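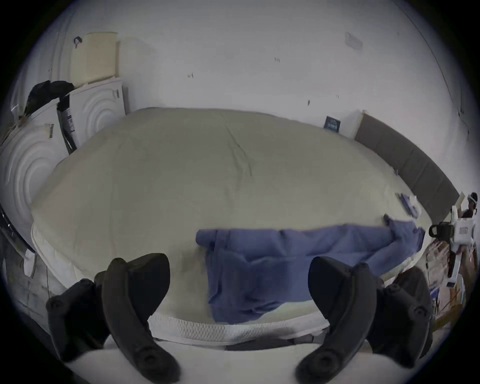

Listed by Furtado Kennel Supply – Tuesday, July 28, 2020

Drevico 83 Raised Kennel Bed

The Drevico 83 is a raised dog bed for boarding kennels, rescue shelters and home runs. The frame is powder-coated steel tube and the sling is a woven mesh that hoses clean. Rated load is 51 kg. Larger breeds should use the Garcombe frame, sold separately.

The sling slides onto the side rails and is tensioned with the hex key supplied. Re-tension after the first week of use – new mesh will settle slightly. 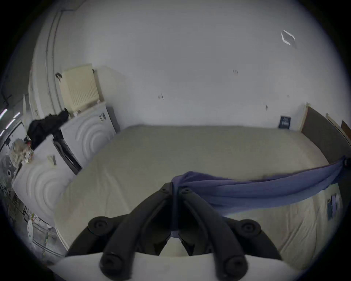
Replacement slings are stocked in grey and dark green. Corner joints are moulded nylon and fit all Drevico frames except the Gunetov folding model. Chewed corners are not covered by warranty.

Clean with a pH-neutral kennel disinfectant at the label dilution. Do not use undiluted bleach on the mesh.
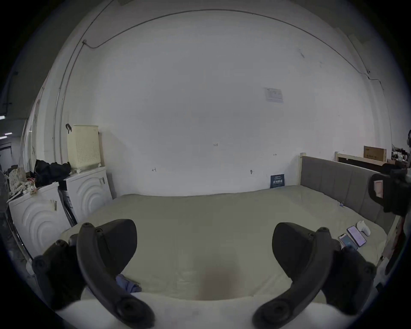
Shipping weight is 3,235 g. Beds are sent flat in one carton, and legs can be stacked two high with the optional coupler. Part no. 1371-K. Kennel accounts are invoiced at the end of the month.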